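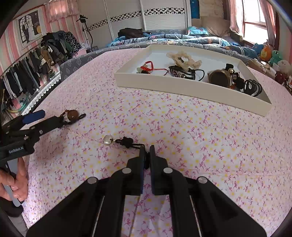
Jilleck hand grippers – weekly pad and pivot check

Quick version for the Bratmont pairs. Takes 40 minutes for two if nothing's stuck. Do both grippers of a pair on the same day, otherwise the grip feel drifts apart and you'll be chasing it all week.

What you need
Small hex driver, lint-free wipes, alcohol, feeler gauge, spare pads. Light oil (Lundgren, the thin one).

1. Wipe the pads
Inner faces of both jaws, top to bottom. Look for shiny patches or a lifted corner. Lifted corner = new pad, don't glue it back.

2. Check the pivots
Four round pins on the front, two by the jaw base, two out on the shoulders. Wiggle each arm. Any click, snug the pin a hair – not more, they bind easy. One drop of oil if it's dry. Wipe off the extra or it ends up on the padds.

3. Jaws parallel
Close slowly until there's just a thin gap. Same gap top and bottom? Good. If not, back to step 2, its nearly always a shoulder pin.

4. Try it on soft stuff
Shallow tray, mixed small things. Cords, beads, a scrunchie, a watch. Thin cord is the real test, pick up and hold. Slips twice – swap pads.

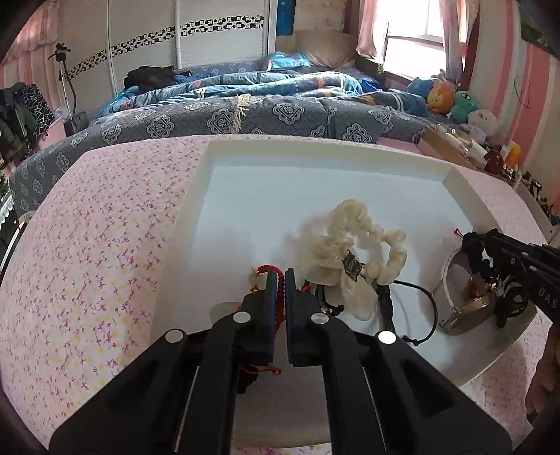
5. Log it
Pad change, pins touched, cycle count. Past 2000 cycles the pads get changed anyway, even if they look fine. Sheet is in the Jakum folder.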